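Beating the Closing Line: A Student Project on Underdogs in a Small Hockey League

Project report, Talha Warraich
Sports Analytics, fall term

Why I picked this

I have watched hockey since I was little, and I have argued about odds with my uncle for almost as long. He always takes the underdog. His theory is that people bet on the team they have heard of, so the other side pays better than it should. I wanted to find out if he was right, and this class finally gave me an excuse to spend a whole term on it!

The league

I used the Nedance Hockey League, a small semi-pro league that plays from fall into spring. Big leagues have been studied to death, and the prices on them are set by people with much better computers than mine. Nedance gets one odds page (Bekix) and a few die-hard fans in each town, so I figured if there were mistakes in the prices anywhere, they would be there. I got the final odds and the result for 322 games. A few had to be typed in by hand from old Bekix pages where the table had broken, and I checked those twice.

What I did

The method is simple. For every game I pretended to bet one dollar on the underdog at the last price before the puck dropped, and I kept a running total. Then I went back and did the same with the favorite, and then with the home team whatever its price was. Overtime and shootout wins counted as wins, which is how Bekix settles them.

I also turned each price into a percentage, so I could compare how often a team should have won with how often it did. You have to be careful with this part. If you add up the percentages for both teams in a game you get more than 100, and the extra is the bookmaker's cut. I divided it out evenly between the two teams. There are fancier ways to do it, and my teacher showed me one, but the even split was easier to explain and it moved the numbers very little.
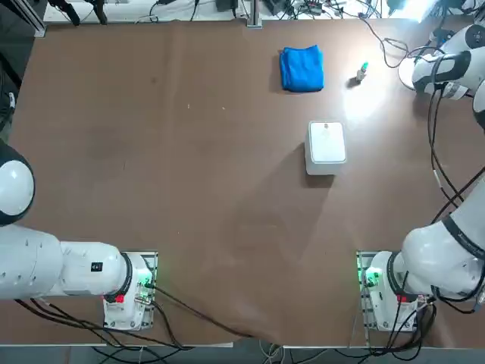 The first big surprise was how close the underdog total came to breaking even. By November it was ahead, and I was texting my uncle every night. Then came the long slide. Dritmont, who had been the best underdog in the league, started winning so often that they stopped being underdogs, and the teams that replaced them at the bottom were just bad. The running total went below zero over the winter and never came back up.

Favorites lost money too, but more slowly and with far less drama. The home team bet was the worst of the three, which I really did not expect. Home teams did win more than they lost. The trouble was that the prices already knew it.

The Eichhorn problem

Eichhorn deserves their own section. They lost nearly everything on the road and were close to unbeatable in their own rink, and for a good part of the season the odds barely changed between the two. If you had bet on them only at home, you would have made a nice profit. I got very excited about this and wrote half a page on it before I realized I had found it by looking at every team until one of them looked good. With enough teams, one of them is bound to. I left it in the report anyway, with this warning, and I would love to see if it holds up next season.

How sure am I?

Less sure than I hoped. To get a feel for luck, I had my spreadsheet replay the season 200 times, picking each winner at random using the percentages from the odds. The underdog total ended up all over the place. In plenty of those made-up seasons my uncle would have looked like a genius, and in others he would have had to sell his truck. The real result landed close to the middle, so I can't say the prices on underdogs were wrong in either direction.

What I would change

I only had closing prices, and I think the opening ones could be more interesting. I would also like to add starting goalies. Bekix lists them shortly before the game, and a backup in net must be worth something. Two seasons of data would help more than any of that, and I have already begun saving the pages for the next one.

My uncle has read this report and still takes the underdog.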